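Pinza se queda corta en los slots de RAM, celda de desmontaje

junine_taller
Sábado, 2 de septiembre de 2023

Buenas. Celda de desmontaje de PCs, pinza negra de dos dedos con articulaciones, cámara en la muñeca. Desde que cambiamos los dedos en junio no me repite bien en la zona de memorias. Baja, llega casi a los slots y unas veces queda centrada y otras se va 3 mm a la derecha. Programa el mismo, caja en el mismo sitio (tope mecánico). Llevamos 661 ciclos con estos dedos.
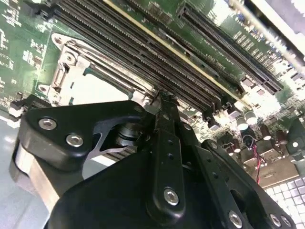
Ya repasé el TCP dos veces y nada. La calibracion de cámara la hizo Wanpen Thammasiri, de Rattanakul, y el informe salió limpio. ¿Por dónde seguís vosotros?

dulico77
Tornillos del dedo. Allen flojo, fijo. Marca con rotulador cabeza y placa, 50 ciclos y miras si la raya se ha movido.

bisus_norte
No creo. Un tornillo flojo no te da unas veces bien y otras mal, te da cada vez peor. Eso huele a juego en el pivote. Apaga, bloquea, y mueve el dedo a mano con un comparador apoyado en la punta.

dulico77
Pues a mí me lo dio exactamente así, bien y mal a ratos. El tornillo de abajo de la placa del dedo, el grande. Con fijador medio y se acabó. El comparador está muy bien si lo tienes

bisus_norte
Sin comparador cambias piezas a ciegas, tú mismo.

tornoviejo
¿Y las dos cosas? Primero apretar, que es gratis. Otra pregunta, ¿desde que pose hace la cámara la referencia? Si la coge en el borde de la chapa, con el brillo que pega ahí, te baila. Yo la pasaría al zócalo.

junine_taller
Vale, voy por partes. Par de apriete: los del dedo estaban bien, el grande giró un pelin. Marcados todos. Comparador no tengo hasta el lunes.

Lo de la referencia: sí, la coge en la chapa. Esta es la otra pose, la que usaría para el zócalo
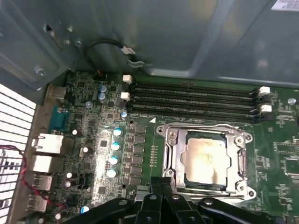
Pose alta: zócalo con su marco, slots de memoria sin módulos y la pinza asomando por abajo.

tornoviejo
Ahí tienes mejor referencia, las esquinas del marco. El centro del procesador no lo uses, que refleja y con la pasta vieja cada placa es distinta. Y ojo con el cable rojo de la izquierda, apártalo antes de bajar.

dulico77
"giró un pelin" jeje. No digo más.

bisus_norte
Un pelín no son 3 mm. Mide el lunes y hablamos.

junine_taller
Cambio la referencia hoy, dejo 200 ciclos en vacío a velocidad reducida y el lunes comparador en el pivote. Pongo los números aquí.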